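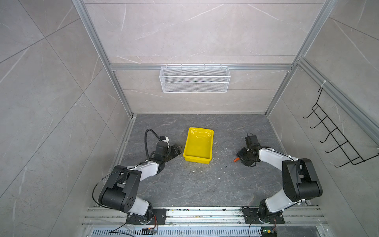

Valentyna Dmytriv says the small tools should go in the tray first, before anyone picks up a brush, and that most people at the Potbridge workshop still do it the other way around.

The order of things is now settled in writing. Starting in July, every work surface at Potbridge will be cleared and cleaned in the last 10 minutes of each session, under a new one-page routine posted by the main door. Until now, cleaning was left to the end of the week, usually Sunday, and depended on who was in the building.

The new page has three steps. Loose tools go into a tray. Crumbs and dust are brushed toward the near edge and collected in a pan. The surface is then wiped with a damp cloth and left clear for the next session.

The workshop has bought 30 extra cloths and a set of soft brushes from Fovalance to go with the change. Metal scrapers, which some members had been using on stuck bits, are no longer allowed on the stone-look surfaces.
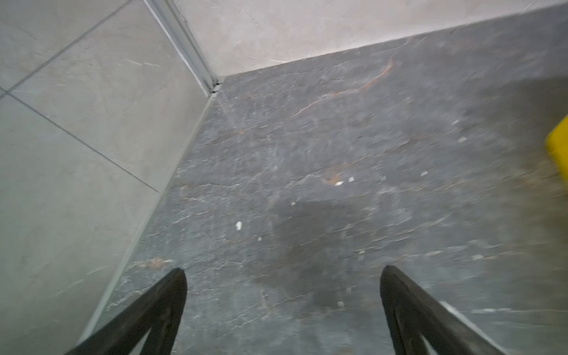

White specks and a darker patch on a dark gray surface at Potbridge.

Marks are a separate problem. The dark surfaces have pale and rusty streaks in their pattern, and members have complained that it is hard to tell a stain from the design. The routine asks people to wipe a doubtful spot once and then report it on the sheet by the sink. It should not be scrubbed.

Light-colored crumbs are easier to find, but they travel. Dmytriv asked that brushing start at the back wall and that the tray be lifted and swept under each time. An earlier draft had people brushing around it.

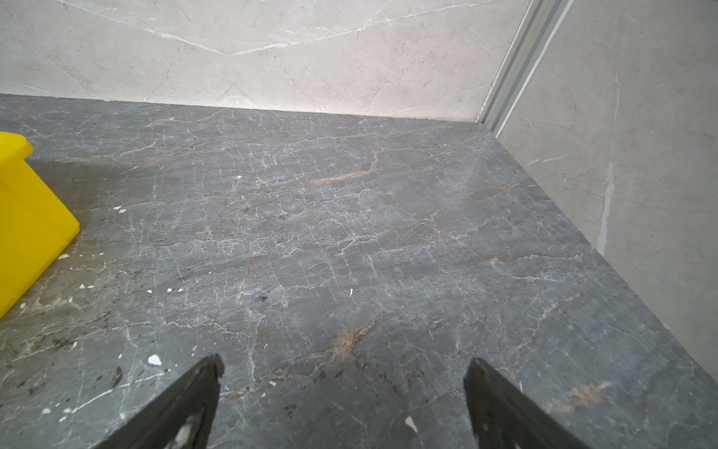
Small white fragments on the dark surface, with a yellow container at left.

The workshop also looked at buying a handheld vacuum. A Lacroix model was borrowed for a weekend and sent back. Members found it too loud for the smaller room, and the bag filled with dust from the floor before anyone got to the work surfaces. The question may come up again in the fall.
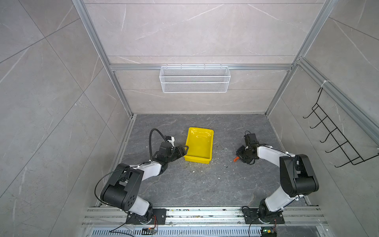
Tools left out are the most common entry on the report sheet. Bits and drivers get brushed into the pan with the dust, and two good ones were lost that way in the spring. A screwdriver with an orange handle, lying next to a yellow tray with white crumbs all around, is the kind of thing the first step is meant to deal with. Larger items can go in a wire basket where there is one on the back wall. Anything that fits neither the tray nor the basket goes back to the tool cabinet.

The routine will run on trial for about 30 days. Comments can be left at the front desk or sent through the Wikora members' page. Sessions will end at the usual times, with the cleaning included.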